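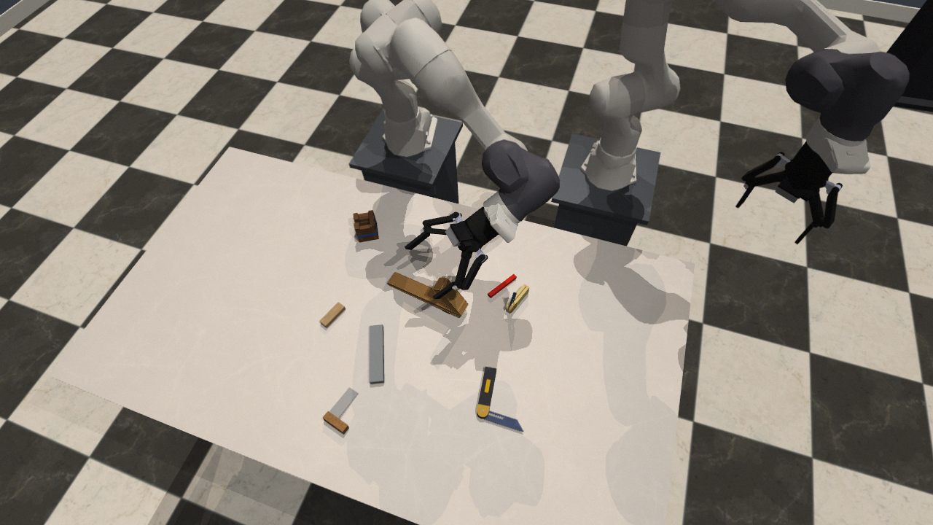 Last modified: 2020-07-13

The floor is the part people ask about. We picked the checkerboard in Droneck, the simulator our shared workshop on Flestley Street runs before anything gets bolted down, in an afternoon when we should have been tuning grippers. It has marble veining. The real floor is concrete and has had coffee on it since February.

The plan is modest. Two white arms on gray pedestals, one big cream mat, and the sort of stuff that lives at the bottom of every toolbox: a try square, a framing square with a blue blade, a red stick, a wooden wedge. The arms are supposed to put it all away. Any child can do this and no child will, so we felt there was a market.

So far the left arm has developed feelings for the wedge. It can have the whole mat to choose from and down goes one long black finger to touch that ramp again. The right arm prefers to hang out over the floor with its fingers open, like a guest waiting to be handed a drink.

We have spent $938 on the project, most of it on a secondhand controller from Sultesano that speaks its own dialect of everything. The settings file runs to 1,531 lines. Line 646 sets the wrist limits, and it is wrong in a new way each week.

The framing square is the villain. Lying flat, it offers a gripper almost nothing to hold, and an L is a rotten shape to pick up by one leg. Our best run in Droneck cleared 5 objects before the arms reached for the same one and locked up.

The Hoàng build, two benches over, sorts screws and does it beautifully. We have stopped going over to look.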